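Standing or Lying: Keeping Instruction Booklets in a Shared Room

Ngan-ling Man, Bilal Matar, Getsemaní Palacios
Project report, Everyday Design 2, Lowther College
Supervisor: Sólveig Ásgeirsdóttir

1. Background

Every piece of equipment in the shared room comes with a booklet. When we started the project in April, the booklets were kept in a single pile on one of the shelves, with a few more in the lockers. People who needed one usually gave up and looked for the instructions on their phone. For older equipment this does not work well, and for some of it there is nothing to find.

Our question was simple: is a booklet easier to find and put back when it stands on its edge or when it lies in a stack? We also wanted to know which booklets can stand up at all.

2. Material

We collected 33 booklets from the room, 495 pages in total. The thinnest is a single folded sheet and the thickest is bound with glue. Most are stapled. Several are printed in one language only, mostly Chinese or English, and a few repeat the same text in many languages.

Before the tests we took out duplicates, torn copies and two warranty cards that belonged to equipment the room no longer has. Bilal wrote the name of the equipment in pencil on the back cover of each booklet. We did not add spine labels, as most of the booklets have no spine to put one on.

3. Method

All handling was done at the white table. We did 20 searches with the booklets standing in a row in a magazine holder from Nerno, and 20 with the same booklets lying in one stack. For each search a slip with the name of a device was drawn from a cup. The person searching had to find the booklet, take it out, open it at the page with the parts drawing and put it back. One of us kept time and another wrote down what went wrong.

Each booklet was also tried without a holder. We stood it on the table closed, and if it fell we opened it and tried again. An open booklet was set with its two halves at an angle, like a greeting card. We noted whether it stayed up and whether it slid when something else was put down next to it.

Upside-down booklets were counted as put back correctly. We argued about this. Getsemaní wanted them counted as errors, and in the end we recorded them in a separate column. 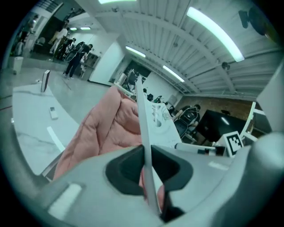
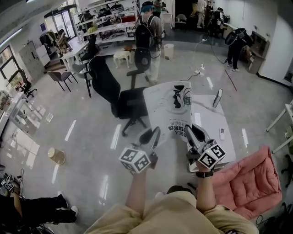

Figures 1 and 2. At the white table. In Figure 2 the open booklet is standing upright, with a small white remote control lying flat on the tabletop.

4. Results

Searches were faster with the booklets standing. The difference was largest for thin booklets near the bottom of the stack, where the person had to lift everything above and hold it with one hand. Twice the upper part of the stack slid off onto the table, and both times the order was lost.

Putting back went differently. With the stack, people laid the booklet on top and were done. With the holder they had to make a gap, and thin booklets sometimes got pushed inside a thicker one. A folded sheet that disappeared in this way was the longest search in the whole test.

Without a holder, very few booklets could stand closed. The glued ones could. Almost all of the stapled ones stood when opened, but new, stiff paper tended to close slowly and fall over. Soft paper that had been opened many times stayed where it was put. The tabletop is smooth, and light booklets slid on it when touched.

Upside-down returns were more common with booklets in a language the person could not read. A cover with a picture of the device helped only when the picture had a clear top and bottom.

5. Discussion

We tested a small number of people, mainly ourselves, and we got to know the booklets as we went along. The stack searches were done second, so this practice should have helped the stack. It was still slower.

The holder should not be filled completely. When it was full, the covers caught on each other and people pulled out two booklets at once. Splitting the collection over two holders would leave enough room for a finger between them.

Single sheets need another solution. We tried clear sleeves, which kept them from slipping into other booklets but were slippery and slid down in the holder. A stiff card behind the sheet worked better.

6. What we changed in the room

The booklets now stand in two holders, one for measuring equipment and one for everything else. Folded sheets are in a flat folder at the front of the second holder. A list of all titles is taped inside the locker door, with a pencil on a string for additions. Booklets for new equipment should be added to the list on the day the box is opened.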